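4. Do wood finish claims survive a change of room?

4.1 The problem with the showroom

Most of what is written about hardwood flooring for buyers rests on words nobody has agreed how to measure. A board is "rich" or "warm." A hand-scraped face is said to hide wear better than a smooth one. An oiled surface is said to look deeper than a lacquered one. We set out to see which of these claims hold up once the board leaves the place where it is sold, and our starting position was that few of them would.

The earlier work is thin. Much of it asks people to rate small samples under a single lamp, usually at a desk, and then reports the ratings as if they belonged to the wood. We doubt that. A sample the size of a paperback shows two or three growth bands and no end joints. It is held at reading distance and can be tilted toward the light, which no one can do with a floor. Ratings gathered this way may tell us something about samples. They should not be passed on to homeowners as facts about floors.

There is also the matter of who pays for the testing. Flooring suppliers have every reason to prefer a test in which the more costly finish comes out ahead, and the small-sample test is kind to texture. Scraping shows up well when a hand can run across it. We have no evidence that anyone has acted in bad faith. The method simply leans one way, and it has been leaning that way for a long time.

4.2 Boards, finishes and raters

We bought boards through ordinary retail channels under the trade names Lisovier and Trirum. Lisovier was sold to us as a smooth, factory-finished line and Trirum as a hand-scraped one. Neither supplier was told about the study. Both lines were offered in a light, a medium and a dark stain, and we used all three. We also laid one plain control floor, sanded and oiled by us, which we call Undale after the mill that cut it.

The raters were 123 adults who had either bought a floor or expected to buy one. We did not screen for taste. People who worked in flooring or furniture sales were turned away, as were people who said they had taken part in a similar test. Each rater saw every floor twice, once as a loose sample at a desk and once laid in a room, with the order shuffled. They were asked to score warmth, depth of color and apparent age, and then to say which floor they would choose if the price were the same.

Rooms were lit from one side by a north window, with a ceiling fixture that could be switched on. All sessions with the window alone were held before noon. After losing a Thursday session to a storm that made the room too dark to read a score sheet, we added a lower limit for daylight and dropped the scores taken under it. In all, 554 complete score sheets were kept.

We should be plain about the weak points. The laid floors were large enough to stand on but still smaller than most living rooms. The walls were painted one color. Raters wore paper covers over their shoes, so they could not feel the surface in the way a person in socks would. Anyone who believes texture is mostly a matter of touch will find that a fair complaint, and we have no good reply to it.

4.3 What the ratings showed

Stain mattered more than texture in every comparison we ran. A dark board was called warm whether it was smooth or scraped. A light board was called cool under the window and neutral under the ceiling fixture, again with little regard for the face of the wood. The gap between Lisovier and Trirum, clear enough at the desk, shrank on the floor and in the medium stain could not be told apart from noise.

Apparent age was the exception. Raters did judge the scraped floors to be older, both at the desk and in the room. Whether they liked them more for it is a separate question, and the answer was no. Stated choice split almost evenly, and several raters who scored a scraped floor as older wrote in the margin that it looked "made to look old." The sales copy for the line does not mention that reading.

The control floor did better than we expected, and we are wary of the result. Undale was oiled by hand by people who wanted the study to go well. It may have had a fresher surface than the factory boards. We do not treat its scores as support for oil over lacquer, and we would ask readers not to quote them that way.

Dissanayake, a commonly used scoring guide for interior surfaces, advises that warmth and depth be added together into a single figure. We scored both ways. The combined figure made the finishes look further apart than either of its parts did, mainly by counting the effect of dark stain twice. We see no reason to keep using it.

4.4 Rendered wood as a stand-in

A growing number of retailers now show wood surfaces only on a screen, often as computer renderings with no photograph behind them. The usual defense is that a good rendering carries the same information as the board. We looked at this in a limited way. A set of 21 rendered views of wooden surfaces was shown to a subset of the raters, who gave the same three scores. One is reproduced as Figure 2.

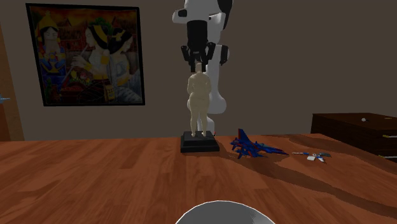 Figure 2. Rendered view with a reddish-brown wooden tabletop made up of strips, the grain running mostly toward the far edge. A cream-colored statuette stands on a black two-tiered pedestal.

4.5 Limits of the rendered set

The scores for the rendered set should be read with more doubt than the rest. A tabletop is seen at a different distance and angle from a floor, and the word "warm" may not mean the same thing for both. Color on a screen also depends on the screen. We used a single monitor, set once at the start and not checked again until October, by which time it had drifted slightly toward red. We cannot say how many of the scores this touched.

With that on the table, the pattern was the familiar one. Red and brown surfaces were called warm, pale ones were not, and remarks about grain were rare unless we asked for them. When asked, raters spoke about grain with confidence and disagreed with one another. We take this as a warning about survey questions as much as a finding about wood. A buyer who is asked whether the grain is appealing will produce an opinion on the spot, and a marketing department can then print it.

Depth scores for the rendered set spread so widely that we left them out of the pooled results. Some raters appear to have judged the depth of the color and others the depth of the space shown. The wording on our sheet allowed both readings, and the fault is ours.

4.6 Use of these results

None of this shows that scraped boards are a poor purchase. They may hide dents, as is often said. We did not test wear, and a claim about wear needs floors that have been lived on for years, with records kept from the start. What our data do not support is the narrower claim that the look of a scraped finish carries from the sample rack to the room. Buyers who can do so should ask to see a laid floor in daylight, in the stain they mean to order, and leave the loose sample on the counter. The full score sheets, including those dropped for low light, are listed in the appendix along with the wording of each question.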